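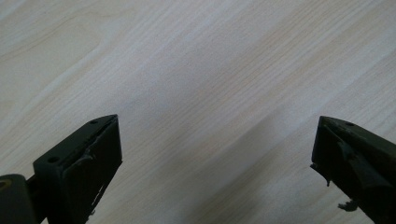

## Session 4: Reading Grain on Flat Panels

Bring your notebook and the grain sheet from last time. We meet in the finishing room, and the first half hour is at the tables with the overhead lights off and the side lamps on.

### Grain and figure

People use these two words as if they meant the same thing. In this course we keep them apart.

**Grain** is the direction the wood fibers run. On a board, it follows the length of the trunk more or less closely. On a tabletop, it runs whichever way the maker laid the board or sheet.

**Figure** is the pattern you see on the face. It depends on how the log was cut and on how the tree grew. Two sheets from the same log can have the same grain direction and very different figure.

The terms for this week:

- *Straight figure*: thin parallel lines, closely spaced, with little curve.
- *Cathedral figure*: nested arches or points, usually in the middle of a flat-cut sheet.
- *Earlywood*: the part of the yearly ring that grows in spring.
- *Latewood*: the part that grows later in the season. In many softwoods it is clearly darker than the earlywood.

A single panel often shows more than one kind of figure. A flat-cut sheet tends to have arches in the center and tight lines toward the long edges, where the cut meets the rings at a steeper angle. When you write up a panel, say where one gives way to the other.

### Solid, veneer or printed

You can't always tell from the face alone, and on a pale smooth top it is easy to guess wrong. Look in this order.

1. **The edge.** On solid wood, lines on the face carry over the edge and down the side. A veneered panel usually has a separate strip along the edge. Run a fingernail along the corner and feel for the joint.
2. **The end.** Solid wood shows end grain with curved ring lines. Veneer over a core shows the core, unless the end has been banded too.
3. **Repeats.** Printed laminate comes from a roll, so the pattern comes around again. Find a feature you'd know anywhere, such as a hooked line, and look for its twin. Sliced veneer can also have near matches side by side, but they drift a little from one leaf to the next.
4. **The underside.** Look for a backing sheet, a stamp or a plain core.

If you still can't decide, write "undecided" and list what you checked. Murray Kowalchuk grades the panel sheets and gives full credit for a careful "undecided."

### Light

Pale surfaces are hard to read under flat, even light. The bands in the wood differ only slightly in tone, and a soft shadow can pass for a stain or a gray patch. Move the lamp and look again — a shadow moves and a stain stays where it is.

Put the lamp low at one side and look across the surface from the other. Scratches that cross the grain will show first. Scratches that run with the grain are much harder to find, so turn the panel a quarter turn and repeat.

### Cleaning before inspection

Wipe the panel with a dry cotton cloth, moving with the grain. If it is still marked, use a cloth dampened with water and dry it right away. Don't use Setel or any other oil polish before an inspection. It fills fine scratches and darkens the tan bands, and you'll end up describing the polish.

No tape on the panels. Use the paper corner markers in the drawer.

### Exercise

Work in pairs. Each pair gets two panels.

For each panel, write down:

- the direction of the grain, given against the longest edge
- the kinds of figure present, and where
- the colors, palest first
- solid, veneer, printed or undecided, with your checks
- any marks found under side light

Then make a pencil drawing of one panel on a half sheet of paper. Draw only the darker bands and leave the pale ones blank. Shading isn't needed. Most drawings from last term had the lines too straight; follow each one the whole way across before you start the next.

Swap sheets with another pair and see whether they can pick out your panel from the rack.

### Reading and dates

Course reader, page 186 to the end of the chapter. The section on slicing methods is the part we'll use.

Panel sheets go in Frida Overgaard's tray by Friday at noon. Anyone who missed the session on cores should borrow notes from Arnar Damgaard and look through the Psarras sample box before then. The box stays in the finishing room.

Next session: edge banding. Bring an apron.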